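Trandthorpe Shared Workshop
Todard Two-Arm Bench Kit: Set-up Guide
Section 5. Practising the pick on screen before you switch on the arms

Last revised Friday, September 10, 2021 by Ülle Tamošiūnaitė

By now you should have the kit built as far as the end of Section 4, with both arms standing on the bench, the cables tucked away and the emergency stop within reach of whoever is sitting at the keyboard. If you haven't fitted the emergency stop yet, please go back and do it now (I know it's a fiddly little bracket, and I know the tea has just brewed). Everything in this section happens on the computer, so in theory you could do it with the arms still in their boxes, but people do get carried away once the gripper is moving nicely on screen, and it's a short step from there to flicking the power on.

You will need the workshop laptop or your own machine with the Shen simulator installed, the kit settings file you saved in Section 4, and an hour or so without interruptions. A mouse with a proper wheel helps a great deal. The trackpad works, but you'll be muttering at it before long.

Loading the bench

1. Start Shen and wait for the empty table to appear. The first start is slow while it builds its textures. On the old laptop this can take long enough that you'll wonder whether it has crashed, so give it a good few minutes before you start closing windows.

2. Choose Open Bench and pick your settings file. Both arms should load together. If only one turns up, your file has been saved with the second arm switched off: go to Bench, then Arms, tick the second entry and save again under a new name.

3. Check the base positions against the tape measure readings you wrote down in Section 4. Type them in by hand. Dragging the bases about with the mouse feels quicker, and it always leaves you a few millimetres out in a direction you didn't expect.

4. Set the bench surface to Pale Wood and switch Shadows on. I'm rather fond of the shadows, I must admit. Once you get used to them they tell you a lot about where the rest of the arm has got to while you are concentrating on the fingers.

5. Change the view to Wrist. From here on you'll be looking along the gripper towards the table, with the fingers pointing away from you.

Note: your own bench needn't match the surface on screen. Juwita Ngau runs hers on an old door painted green and has never had any trouble from it.

Opening the fingers and lining up

6. Press Home and let the arm settle. Watch the joint readout at the side and wait until the numbers have stopped changing before you touch anything else.

7. Open the gripper fully with the wheel. The two fingers should move apart by the same amount and finish level with one another. If one lags behind, stop and redo the finger calibration in Section 3, which is tedious, I'm sorry to say, but a lopsided grip on screen means a lopsided grip on the bench as well.
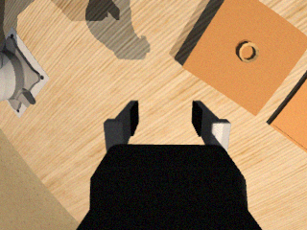 8. With the fingers open, nudge the arm sideways in small steps until the gap between them is lined up with the thing you mean to pick up. Use the arrow keys for this and keep the step size on Fine. You can go to Coarse later on, when you've got a feel for how far a single tap carries you.

9. Keep an eye on the second arm as you travel. The simulator will happily let you drive one arm straight through the other if Collisions is switched off, and it is switched off when you first install the program. Turn it on under Bench, then Safety, and leave it on for good.

Caution: the Collisions setting in Shen does not carry over to the real arms. They have no idea where the other one is. Until you've set the travel limits in Section 6, run one arm at a time with the other parked and unpowered.

10. If the block or tray you're aiming for sits at an angle to the bench, turn the wrist to suit. Tarmo Raudsepp, who wrote the first version of this section, used to square everything up with the table edge before he began. It looks very tidy, but it doesn't teach you much about turning the wrist, and you will need that skill the moment a real part lands crooked. I'd leave things askew.

Closing on the ball

The ball is the kindest object to begin with. It presents the same shape to the fingers whichever way you come at it, so you can forget about wrist angle for a while and think only about height and centring.

11. Lower the gripper in Fine steps until the fingers are either side of the ball, with its widest part between the finger pads. Too high, and the ball will squirt out downwards when you close. Too low, and the fingertips will meet the tray before you've got hold of anything.

12. Set Grip Force to 16. It is a plain number on the Shen slider and has no units, so please don't try to look it up anywhere. The slider goes up to 200, and there's no call for that with anything in this kit.

13. Close the gripper slowly with the wheel and stop as soon as both pads are touching. Wait for the contact light in the corner of the window to go steady.

14. Raise the arm a little and pause there before you carry on. If the ball slides, go back down, open up, re-centre and have another go. Raise the force by 2 at a time if you must, though in my experience the trouble is nearly always the centring.

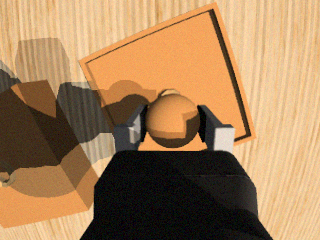

Fig. 5.2. Wrist view with the fingers closed on the orange ball and the square orange tray beyond.

15. Put the ball back down before you open the fingers. Letting go in mid-air is great fun on screen (I have spent a whole wet afternoon in March doing it), but it's a poor habit to take to the bench.

16. Repeat steps 8 to 15 until you can manage 5 clean picks in a row without changing the force. Then swap over to the other arm and do the same again. The second one usually goes much faster.

If things go wrong

The fingers pass through the ball: the object has been loaded as Scenery. Right-click it, choose Solid, and press Home before trying again.

The view swings about when you turn the wrist: Camera Follow is set to Smooth. Change it to Locked.

The shadows flicker or go blocky: lower the shadow quality by one notch. It does no harm to the picking, only to the looks.

The arm shivers after closing: the force is too high. Open the fingers, bring the slider back to 16 and start from step 11.

Nothing moves at all: check that you haven't left Pause on. Rozália Medve has put a sticky label over that key on the workshop laptop, so if you're using that one, lift the label and have a look.

When you have finished, save the bench under your own name in the Sinthorpe folder, leaving the shared copy as you found it. Aušra Juška keeps the spare settings files should yours get muddled. Section 6 starts with the travel limits, and you'll want your tape measure again for those.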